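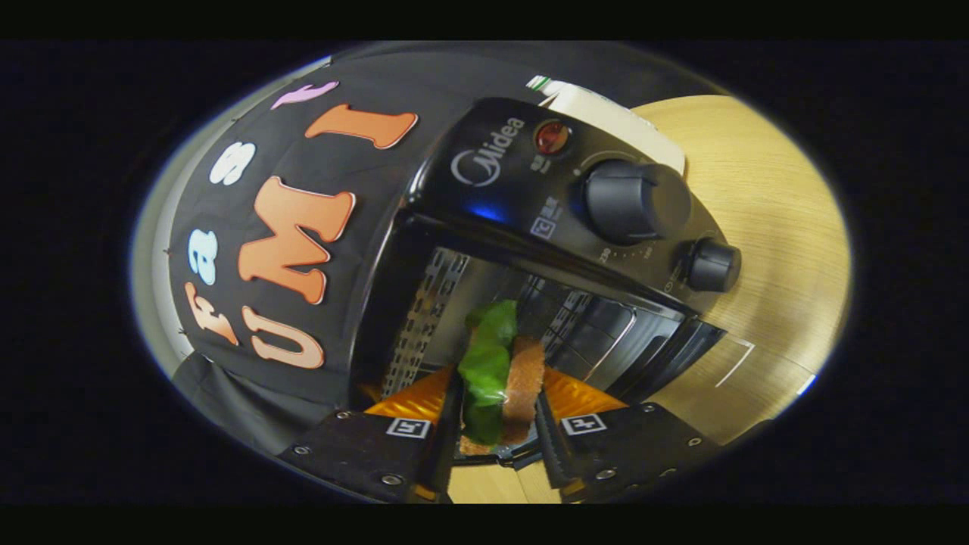 Home | News | Workshops | Research | Contact

Kitchen tasks next for Itetti's hand-guided robot lessons

July
By the Ukura newsroom

UKURA – The technical center Itetti has started to record kitchen work for its robot teaching program, and the first job on the list is putting a sandwich into a toaster oven. The recordings will continue until the end of the month in the ground floor laboratory.

In this program a person does not write the motion as computer code. The person takes a gripper in the hand, does the job with it in the normal way, and the gripper's camera records what happens in front of the fingers. Later, a computer model learns from many such recordings, and a robot arm with the same kind of fingers tries to repeat the job.

The center has 242 sandwich recordings at this moment. They were made by 11 people, among them students, two kitchen workers from the center's own cafeteria and a group from Clelteo, the company which will lend the robot arm for the tests in autumn. Every person received a short introduction and then worked in turns of twenty minutes, as the hand becomes tired after this time and the movements lose their quality.

The sandwich was selected after a long discussion. Earlier the program worked with blocks, cups and folded towels, and these keep their shape or come back to it easily. Bread and lettuce are more difficult. If the fingers close too strongly, the bread is pressed flat and the filling comes out at the side. If they close too weakly, the sandwich turns on the way to the oven. The person who holds the gripper feels this and corrects it almost without thinking, and the team wants to have exactly these small corrections in the recordings.

The oven brings its own problems. The opening is low, the rack has gaps between the rods, and the open door takes space in front. Beginners often come in too high or stop too early. The instruction sheet now asks the participants to go slowly for the last part of the way, to keep the fingers level and to open them only when the bread lies on the rack. Recordings in which the sandwich falls are not deleted. They are put in a separate folder, and the team will decide later if they can be of use.

For safety, all recordings are made without heating, and the door is moved by hand between two turns. Fresh sandwiches are prepared each morning at nine o'clock. Those which were handled too many times go to the compost of the cafeteria.

A second method will be compared with the first one. At the workshop of D'Souza, on the other side of the river, operators will guide a robot arm by remote control and do the same sandwich job from a desk, with a screen before them. This method shows directly what the arm can reach and what it cannot. It is also slower. In a trial in spring, one remote operator needed 4 minutes for a placement which takes a few seconds with the gripper in the hand. On the other side, a hand-held recording may contain a turn of the wrist which the arm is later not able to follow, and such recordings must be sorted out before the learning begins.

The comparison will use the same number of recordings from each method. Clelteo's arm will then try the job in 5 different kitchens, with ovens and tables that were not part of the recordings. Results are expected before the winter break and will be presented in the lecture hall at Itetti.

After the sandwich, the plan includes taking a plate from a drying rack, turning a control knob to a given position and closing an oven door. The knob is seen as the hardest of them, as the fingers must hold and turn at the same time and the person's own wrist has a natural limit.

Residents of Ukura who wish to take part can register at the reception desk of the center, weekdays until 4 p.m. No technical knowledge is required. Participants must be adults and must be able to hold the gripper in one hand for the length of a turn. Left-handed persons are especially welcome, as almost all recordings until now were made with the right hand.

Recent items
Itetti opens evening course in machine repair
Towel folding recordings completed
Clelteo moves test hall to the river side
Ukura bus line to the technical center gets later return

Previous | Next | Back to News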